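This site uses cookies to remember your settings. By continuing to read you accept them. OK | More information

A white board for the dark table

Print this page | E-mail this to a friend

In March I finally bought a new board for my work table. The table has a dark top, and in the evening I could never see where I had put a small screw or a needle. My old board from Stovwood was brown, so it did not help very much.

I looked at one from Lindholm first, but it was too wide – I have only 410 mm free between the lamp and the shelf. The one from Kamero is white and rectangular, and it cost 12 euros less. I was a little afraid that a white board would look dirty after one week. After 9 weeks it has two thin scratches and one tea stain, which I can live with.

I wash it every Wednesday with warm water and a soft cloth, and I dry it standing up. Please do not leave it flat when it is wet, mine became a bit curved the first time.
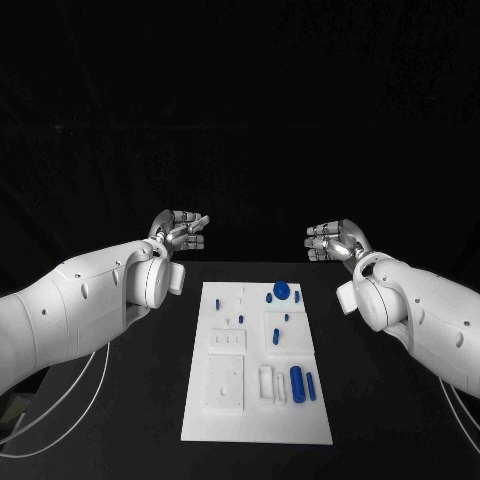 Does a white board need a mat under it? On a smooth table I would use a thin one, so that the board does not slide when you press on one side.

Next I want to find a small box for the screws.

Recent posts
- My Prorkent shelf after the winter
- 100 buttons and where to keep them
- Which lamp for a dark table?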